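Sourdough, second winter

Back again. Sorry. Was going to write this up in January and then January went.

So the starter. For anyone who missed the first lot of posts, I was given a jam jar of it by Drahomíra Slanina when we moved to Saltley, and I killed it in a fortnight. She gave me another. Killed that too, though slower. This is the third and it lives in the cupboard over the boiler because our kitchen is freezing, and it has been going since before last Easter. No name. I refuse to name it.

What changed? Mostly I stopped throwing so much away. Every book says chuck half, feed, chuck half, feed, and I was getting through a bag of flour like nothing on earth. Now I keep a smear in the bottom of the jar. Literally a scraping. Feed it the night before I want to bake, leave it out, it comes up by breakfast. If I'm not baking it goes in the fridge and I forget it.

Quantities, because Emília asked: 100 grams flour, same of water, warm but not hot. That's it. I used to fiddle with it and add a bit of rye. Still do if there's rye in. Not going out specially.

The flour. Was using the Ellden strong white and it was fine, then the shop at Prullside stopped getting it in and I had to use whatever was there, and the loaves went flat as a hat. Took me ages to work out it wanted less water. Same recipe, differnt flour, dough like soup. So if you change your flour hold some water back and see how it feels. Ľudovít Beneš told me this at the allotment gate months ago and I nodded and took no notice at all.

Kneading. I don't. Fold it over itself, leave it, go and do the washing up, fold it again. Wet hands. Do not do it in a jumper with long sleeves, I've had dough up to the elbow and it sets like cement. Got some on the phone charger as well.

Proving is where I still go wrong. Too long mostly. I put it in the basket, think oh it'll be an hour, then somebody rings, then it's dark and the thing has spread out over the edge. Vendula says poke it. If the dent springs straight back it's not ready, if it comes back slowly it is, if it just sits there you've missed it. Mine just sits there. I bake it anyway. Flatbread with ambition, she calls it. She's not wrong but she did eat two slices.

Overnight in the fridge is better for people like me. Basket, shower cap over the top, bottom shelf. Out in the morning, oven on at 7, bread cooling before anybody wants the kitchen. The crust goes all blistery, which I gather is a good thing.

The oven. Ours is a Šindelář that came with the house, older than I am I think, and the dial has worn off so I go by feel. Hot as it goes. Heavy pot in first, lid on, let it get properly hot. Loaf in, lid back, leave alone. Lid off for the last stretch until it's darker than you think you want. I was taking mine out far too pale for the whole of last year and wondering why it was chewy. Dark! Go dark.

Also let it cool. I know. I know. But cut it hot and it goes gummy and sticks to the knife and you've wasted the lot. I've taken to going out for a walk.

Things I bought and didn't need: the proving box, the fancy scoring blade (a bread knife does me), a second basket. Things I did need: digital scales. Should have had those from the start, the old ones with the needle were nearly useless under a couple of spoonfuls.

Leftovers. Two days in it's toast. After that, crumbs, or soak it in milk and make dumplings the way my gran did, with a lot of onion and parsley. I'll put that up seperately when I've written down what I do, at the moment it's handfuls.

Next time, rye. All rye, the dense sort. Drahomíra is going to show me and I'm going to write things down this time instead of nodding.

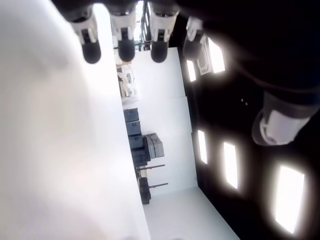
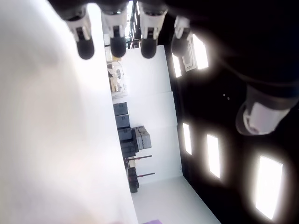
Pink plate, purple tissue box in the next one.
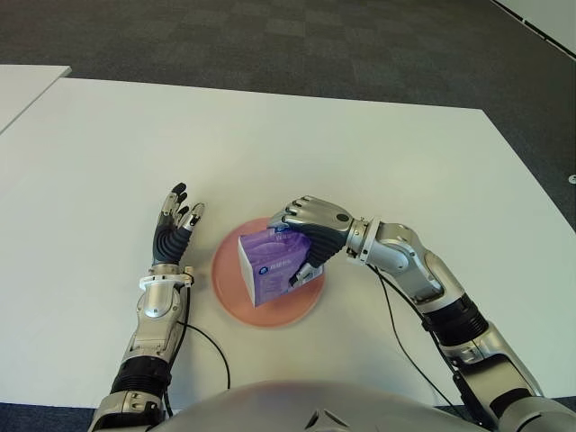
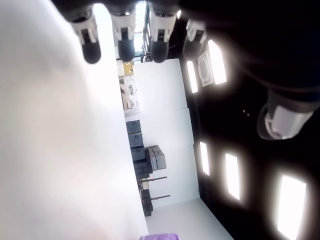
Lenka Skála
Writes and bakes, mostly in that order

Oh, and the comments. Somebody asked whether you can freeze the starter. I've never tried. Emília Rusnák dries hers instead, spread thin on baking paper, then crumbles it into an envelope. Says it wakes up fine with water and a bit of patience. Might do that before we go away in the summer, as a spare.

And yes to the person who asked about salt. I do put salt in. Left it out of the last recipe completely, have now gone back and fixed it. Sorry to anyone who made that loaf.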